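Small Room, Short Sets: Running an Acoustic Night in Nuldale
Final project report, Music Production and Events

Introduction

Our group was asked to plan, run and write up a live music event using local performers. We chose an acoustic night in the back room of the Joller, a pub near the bus station in Nuldale. The room holds 105 people when the tables are out and fewer when they are in. It has a low stage, a small house desk and a curtain across the fire door.

Most live music in Nuldale is cover bands on the main stage at the Fimmont. There are plenty of songwriters in the area, but many of them only play in public as members of a band. We wanted to find out whether singers and guitarists from working bands would come and play their own songs alone, and whether people would pay to hear them.

The project ran from January to April. The event itself was held in March.

Aims

We set out to book a full evening of local songwriters, to keep the changeovers short enough that the audience stayed in the room, and to record every set well enough for the performers to use afterwards as a demo. We also wanted to cover our costs on the door.

Finding the performers

We started by going to gigs and speaking to bands while they were packing up. This was slow, and most people we spoke to said they would think about it and then did not reply to messages. A notice in the window of Iordache, the guitar repair shop on the market square, did much better. So did asking each performer who had already agreed to suggest one other person.

In the end we booked nine acts. Most were people who front or play guitar in a band. One was a fiddle player who had never sung in front of an audience before and wanted to try. We asked each act for a rough recording of two songs before confirming them. We did not turn anybody down on the strength of the recording. It was mainly useful for working out who was loud and who was quiet, and this helped with the running order.

Payment took longer to settle than we expected. A fixed fee would have meant a higher ticket price. We agreed instead that the door money left after the room hire would be divided equally between the performers, and we put this in writing before anyone was announced. Two people asked for it to be explained again on the night, so the wording could have been clearer.
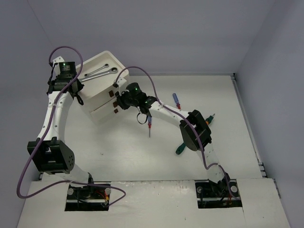

Figure 1. Robot arms and screwdrivers on a white work surface.

Stage plan and sound

The stage plan was the same for every act: one vocal microphone, one DI box for a guitar or keyboard, and a second microphone on a short stand for anything else. We left all of it in place for the whole evening. Performers were told in advance that they could not bring amplifiers or drums.

We did our first test in the empty room and were pleased with it. Once people were in, the room was much duller and the vocals sank behind the guitars. Our lecturer had warned us about this, and we had left some gain in hand, but the first act still sounded thin for most of the opening song.

Feedback was a problem with two of the guitars. Both had old pickups that boomed on the low strings. Ottó Nyitrai, who mixes for several of the bands at the Fimmont and sat with us during the soundcheck, showed us how to find the frequency by turning up a narrow band on the desk until it rang, then cutting it. We wrote the setting for each guitar on a strip of tape under its channel. By the second half we were using the strip more than our printed notes.

For the monitors, we used a single wedge in the middle of the stage. The quieter singers wanted more of themselves and less guitar, and the louder ones hardly needed it. With only one mix available we saved a starting level for each person at soundcheck and reset it in every changeover.

Running order

Each act had an 18-minute slot, including setting up and saying hello. That gave time for three songs, or four short ones. We put a confident performer first and last and placed the least experienced people just after a stronger act, while the audience was still settled. There was one interval of 20 minutes.

Our stage manager stood at the side with a small torch and flashed it once when a performer had time for one more song. This worked for everyone except the fifth act, who had their eyes closed. We lost a few minutes there and got them back by shortening the announcements.

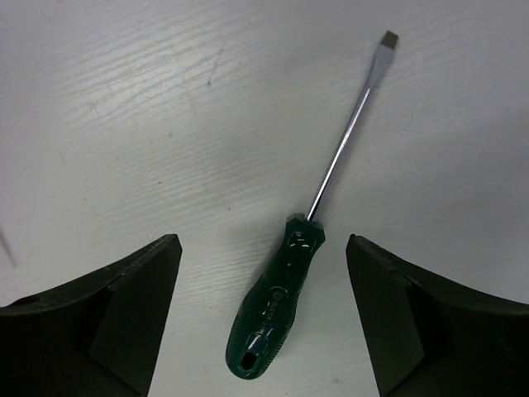 Would longer sets have suited the performers better?
Most of them told us afterwards that three songs was enough for a first solo appearance, although the two with the most experience would have liked five.

The audience

We sold almost 105 tickets, counting those bought on the door. The greater part of the audience knew at least one of the performers. We had hoped for more people who came simply because they liked the idea of the night, and our publicity probably did not do enough to reach them. The poster had a list of personal names that meant little to anyone who only knew the bands. When we changed the online listing to include each person's band in brackets, advance sales picked up the same evening.

We left comment slips on the tables and collected them at the end. People liked hearing the stories behind the songs. Several wrote that they had seen a performer many times with a band and had never been able to make out the words. The complaints were mostly about the queue at the bar, and about talking near the door. The talking could be heard on the recordings too. At a second event we would ask the bar to close its hatch during sets, or at least to stop using the glass washer, which comes through clearly on one of the quietest songs of the night.

A few people left at the interval with the friends they had come to see. We had expected more to go. Putting the two best-known singers in the second half seems to have helped, and so did not printing exact times on the poster.

Recording

We took a feed of each channel from the desk to a laptop and set up a stereo pair at the back of the room. The plan was to use the channels for the main sound and to bring in the stereo pair for applause and a sense of the space.

The desk feed was clean but dry. The stereo pair was further away than it needed to be and picked up a good deal of conversation. Mixing took most of April. The two sources had to be lined up by hand because of the distance between them, and we learned to do this from the first clear click or tap in each set. One recording was lost in part when the laptop went to sleep during the first song. The power settings had been checked on a different laptop from the one we used.

Each performer was sent a rough mix of the whole set and asked to choose one song to be finished properly. This was a better use of time than trying to finish everything. Some chose the song we thought had gone worst. One singer wanted a take with a wrong chord in it because the vocal was the best she had done, and after hearing it again with the guitar slightly lower we agreed with her.

We kept the mastering light. The finished songs are quieter than commercial releases and we were asked about this more than once. Our first attempt at a louder version brought up the room noise between phrases, so we went back to the earlier one.
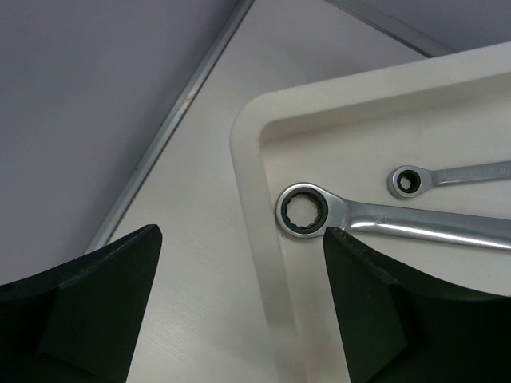
Working as a group

We divided the work into booking, sound, publicity and front of house, with one person responsible for each and everyone helping on the night. The weak point was communication between booking and sound. A late change of instrument, from guitar to electric piano, was agreed by text and never passed on. We had a spare DI box but no stand for the keyboard, and it was played on a pub table with a towel under it.

A shared sheet was set up after this. It would have been more use at the beginning.

What we would change

We would start booking through Iordache and through performers' own suggestions, and spend less time going round gigs. The stereo pair would go closer to the stage, on a tall stand, where it would hear less of the bar. We would also hire a second wedge if the budget allowed it.

The slot length and the fixed stage plan should stay as they are. Changeovers were quick, and several performers said they were less nervous for knowing exactly what would be on the stage when they walked up.

The Joller has offered us the room again in the autumn on the same terms. Two of the group will have left the course by then, so the shared sheet, the stage plan and the guitar settings have been copied into the department folder for whoever takes it on.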